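Visstead Packaging Reference Room
Notebook, sheet 78
May, entry opened 9:20 a.m.
Entered by: Ewurabena Antwi
Copies to: Nana Ackah, Korkor Boateng

Subject: Printed paper carrier bags, intake and condition notes

The Arango donation was moved from the corridor shelving this morning. It consists of paper carrier bags of the kind given out by gift and stationery shops. Korkor Boateng had already separated the plain bags from the printed ones, and the present entry concerns the printed ones only. The plain bags will be entered on the next sheet under the existing Sternent headings.

Procedure followed is that agreed with Nana Ackah in the previous entry. Each bag is opened by hand, checked inside for receipts and loose tissue, and examined at the mouth, the handles and the base fold. The print is then transcribed as it stands, including spelling. No bag is to be flattened until the transcription has been read back by a second person. Bags that have lost a handle are kept if the print is complete.

Item 20 was read for its print and for the state of its upper edge. The paper is white, with white twisted-paper handles. The top edge is crumpled and slightly torn. The tear does not call for repair under our present rules, and I have graded the bag "fair."

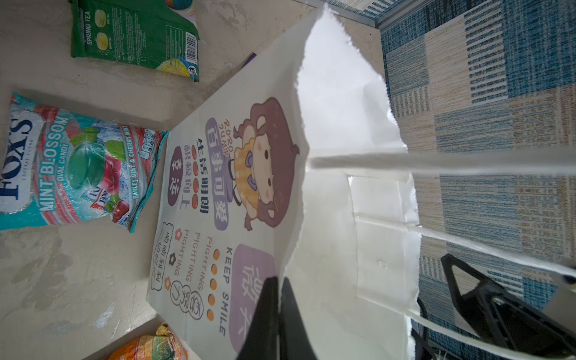
Item 20. White bag, chibi figure in yellow plaid, "KEEP SMILE."

Transcription, item 20. The label beside the figure reads 百事可爱, with RORO in small lettering over it. The line next to the label reads 生活明朗 积极向上. The first phrase may be entered as "everything is lovable" and the second as "life is bright, keep moving upward," subject to correction by Jolene Rakena, who has the better reading knowledge. The English wording is KEEP SMILE, in dark capitals, and FIGHTING, set three times in outlined orange letters. The wording is entered without correction. "Fighting" in this use is a cheer, close to "you can do it," and should be indexed under encouragement. Korkor had placed it provisionally under sports, and the slip has been changed.

The handwritten-style characters in the speech bubble have not been transcribed. The same applies to the circled phrase, the white characters on the dark purple oval and the large white characters on the lavender panel. Jolene is asked to complete these directly on the slip, in pencil.

Color terms. Nkrumah Gyamfi has questioned the use of both "lavender" and "light purple" in the index. "Lavender" is to be used from this sheet forward. Earlier slips can stand until the index is next retyped.

Storage. The flat boxes from Skaterstead hold 30 bags each if the handles are folded inward. Folding the handles across the print has left a faint line on two earlier items and is to be discontinued.

Supplies. One pack of 1,000 index slips opened. Pencils are low.

Outstanding: remaining characters on item 20 (J. Rakena); second reading of items 21 onward (N. Ackah); box labels (K. Boateng).

Entry closed 11:45 a.m. E.A.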